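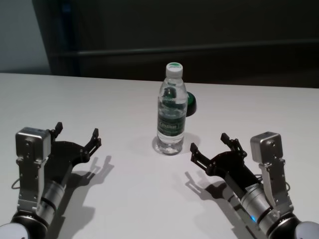

Die Flasche und der Haushalt

Im Juni habe ich wieder einmal gelesen, der Haushaltsroboter stehe vor der Tür. Diesmal kam die Nachricht von Clekura, im Jahr davor war es Kemex, und beide zeigten dasselbe: zwei Arme, ein Tisch, ein Gegenstand. Eine Wasserflasche wird gegriffen, gehoben, abgestellt. Applaus.

Ich räume seit Jahrzehnten Küchen auf und habe noch nie eine Flasche auf einem leer geräumten weißen Tisch vorgefunden. Bei mir steht sie hinter dem Toaster, klebt ein wenig und ist nur halb zugeschraubt. Wer sie wegräumen will, muss erst wissen, ob noch jemand daraus trinkt.

Anel wirbt mit einer Trefferquote von 52 von 100 beim Aufschrauben unbekannter Verschlüsse. Ich rechne den Leuten hoch an, dass sie die Zahl nennen. Aber man stelle sich eine Aushilfe vor, die jede zweite Flasche nicht aufbekommt und bei einer durchsichtigen nicht sicher ist, wo sie anfängt. Die wäre vor dem Mittagessen wieder zu Hause.

In der Werkhalle sieht es etwas besser aus. MacRitchie lässt Arme Kartons bestücken, rund 2.000 Stück pro Schicht, und das läuft offenbar. Dort kommt allerdings immer dieselbe Dose aus derselben Richtung, und am Band steht weiterhin ein Mensch, der eingreift, wenn eine umfällt. Im Prospekt kommt er nicht vor.

Gegen die Forschung habe ich nichts. Zwei Finger, die weiches Plastik halten, ohne es einzudrücken, sind eine ernsthafte Leistung – jeder Ingenieur, mit dem ich gesprochen habe, wird dabei leise. Laut werden nur die Verkaufsabteilungen. Sie machen aus einem gelungenen Griff eine aufgeräumte Wohnung, und dazwischen liegen der Müllbeutel, das Spannbettlaken und die Treppe in den Keller.

Wer mich überzeugen will, kann gern vorbeikommen, abends um sieben, wenn gekocht worden ist. Die Pfandflaschen stehen im Flur, der Automat ist im Supermarkt gegenüber. Den Bon hätte ich gern zurück.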